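About Stirkgate Toy Library

Freya Cheetham started lending toys from her own front room one December, and we have never quite lost that feeling — you come in, you chat, you borrow something soft. Returned things get sorted into boxes on the slatted table.
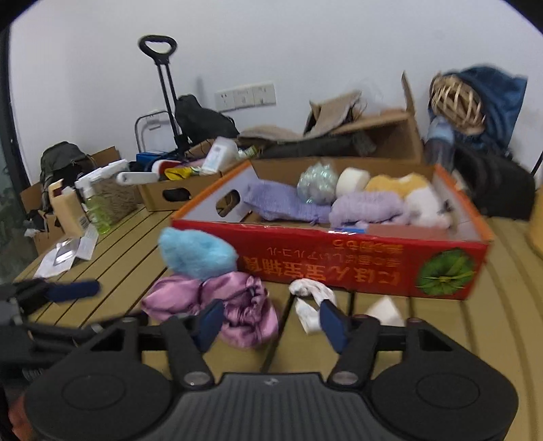
What we lend

Plush toys, mostly, and the fluffier the better! A blue one with pink cheeks is just the sort our families love.
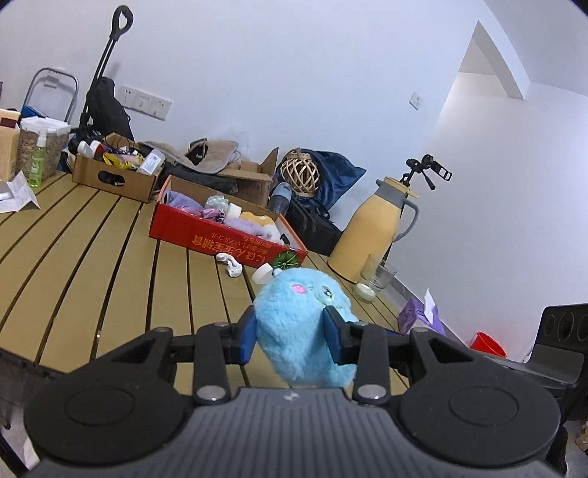
We now have 427 toys on loan to 89 families, and Graham Whitlock is always glad to show new members the shelves.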